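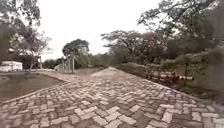
Figure 1. The brick path used for the outdoor demonstration, from a fixed camera.

Report on the visit to the Sengar test grounds
Course project, Mobile Robots and Automation
2022-08-28

1. Purpose of the visit

Our group went to the open day at Sengar to see how a mobile robot follows a path outdoors. In class we had worked only in simulation and in the corridor of our department, where the floor has one color and the walls are straight. The teacher asked each group to choose one question before the visit. Our question was: how does the robot know where the path ends, when the two sides of the path do not look the same?

2. The demonstration

The robot is called Skona and it was built by the company Gorndale. It drives on wheels and it can carry a load of 40 kg. The engineers gave it a route of 159 meters, with a turning point at the far end, and it had to come back alone. The software for planning is named Sallemex. One part of it finds the surface where the robot may drive, and the other part chooses the speed.

The path is paved with rectangular bricks in a zigzag pattern, with light and dark blocks mixed. This was interesting for us, as our own program in the simulator looks for changes of color to find an edge. On such paving it would find many edges which are not real. The engineers explained that their method looks at a larger area at once, so one dark brick does not have much influence.

On the left there is a low, light curb between the bricks and the bare earth. It makes a clear line, and Skona stayed parallel to it for the whole way. On the right it is more difficult. Soil and grass come over the outer bricks, and the border also curves. We saw that the robot kept a bigger distance on this side — the planner adds extra space when it is not sure.

The striped pieces which lie along the right verge were treated as obstacles, although they are outside of the paving. The robot became slower near them and then returned to its normal speed.

3. What we learned about the data

After the drive we could look at the log on a laptop. The system had saved 1000 frames in the first run. Two of the runs were made under the same program settings, but the lines which the robot drove were a little different on the right side. On the left side they were almost the same. The sky was overcast, and one engineer told us that in strong sun the shadows of the trees are a bigger problem than the bricks.

4. Next steps

We will change our edge program so that it uses a larger window, and we will test it with a brick texture in the simulator. We also want to add a confidence value for each side of the path. The second report, with the results, is planned for November.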